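Groupe de travail « Règles de bonne conduite des robots mobiles »
Compte rendu de la réunion d'octobre, site de Holville

Présents : Tsehay Negash (présidence), les représentants de Dirko et de Kenda, le bureau d'études Kaczorowski, le secrétariat.
Excusé : le service juridique, qui a fait savoir qu'il lirait le compte rendu. Bonjour à lui.

Ouverture à 14 h 10, après recherche d'une rallonge.

1. Approbation du compte rendu précédent
Adopté, moyennant le remplacement de « le robot hésite » par « le robot marque un arrêt » à la page 3. Kenda maintient que le robot hésitait.

2. Franchissement des portes en simulation
Tsehay Negash rappelle que le projet de règle 6 tient en une phrase (« le robot ouvre les portes avec discernement ») et que cette phrase ne se teste pas. Kaczorowski propose un texte en trois alinéas :
a) approche du seuil pinces ouvertes, bras en avant du corps ;
b) aucun contact avec un vitrage, la prise se faisant sur la poignée ou le bouton ;
c) arrêt de tout mouvement de bras si un obstacle bas se trouve sous les pinces.

Dirko demande ce qu'est un obstacle bas. Vingt minutes de discussion. La définition est renvoyée en annexe, où elle rejoindra celle du mot « proche ».

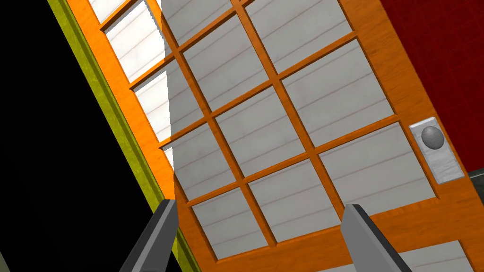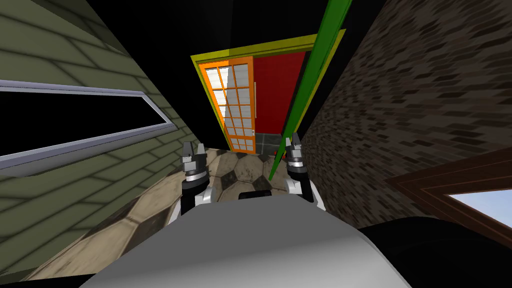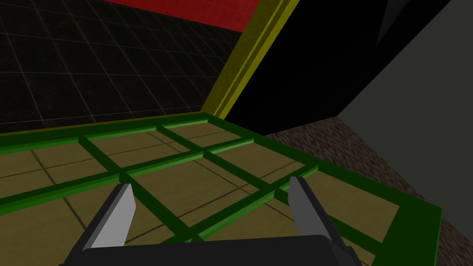

Fig. 1 à 3 - Vues de simulation : porte vitrée à petits carreaux, passage menant à la porte ouverte, pince au-dessus d'une structure verte à claire-voie.

Sur l'alinéa b, Kenda fait observer que, pour une porte à petits carreaux, l'essentiel de la surface devient interdit et qu'il reste les montants, les traverses et la quincaillerie. Le groupe convient que c'est bien l'idée.

Sur l'alinéa c, Dirko souhaite exempter les structures ajourées, au motif que l'on voit le sol au travers. La présidence répond que l'on voit aussi au travers d'une grille d'égout - argument retenu, exemption rejetée.

3. Nombre d'essais exigés
Le projet demande 2 000 passages de porte simulés par modèle de robot. Dirko en propose 230, Kenda 1 000, chacun assurant s'appuyer sur l'état de l'art. Adopté : 1 000, avec variation obligatoire de l'éclairage et des textures. Dirko fait inscrire au compte rendu qu'il est déçu. C'est fait.

4. Commentaires reçus
109 commentaires sur la version précédente, dont une part importante concerne les virgules. Kaczorowski se charge du tri et demande que l'on cesse d'envoyer des captures d'écran de tableurs.

5. Divers
Le terme « discernement » est retiré de l'ensemble du document.

Actions
Kaczorowski : nouvelle rédaction de la règle 6 et tri des commentaires.
Dirko et Kenda : définition commune d'« obstacle bas », en une page au plus.
Secrétariat : rallonge.

Séance levée à 16 h 35.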